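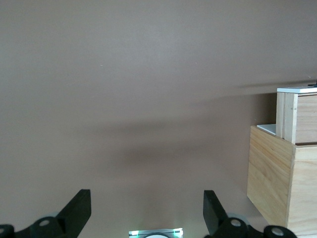 Plywood boxes and a fresh coat of paint for the Sellard craft room

Jun 9, 2020

Regulars at the Sellard neighbourhood centre will find the craft room looking a good deal calmer when they next come through the door, with plain, muted walls and a set of pale plywood boxes that can be stacked, shifted and stacked again to suit whoever has the room that day.

The boxes were put together by Shufen Ding, who has been making furniture in her garage on Brinent Street for longer than she cares to say, and who wanted something light in colour, with the grain left showing. A thin white panel can be laid across the top of a box to make a little shelf or a spot for a cup of tea (and there will be plenty of tea, if the old room was anything to go by). 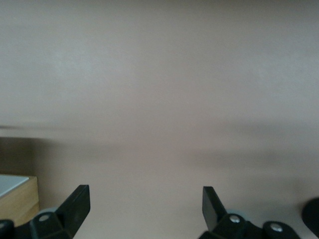 The colour took a fair bit of talking over. Bradley Bainbridge, who looks after bookings, had his heart set on a cheerful yellow, but the Tuesday-style chatter of a full class is cheerful enough, he says now, and a soft, matte neutral gives the eye a rest – besides which, it goes very nicely with the honey tones of the wood.

The whole job came in under its $3000 budget, helped along by a discount on timber from Plelitz, and the centre would love to hear from anyone with a favourite quilt or print to lend for the November open day. Classes are capped at 9 people for now, so do ring ahead and ask for Bradley.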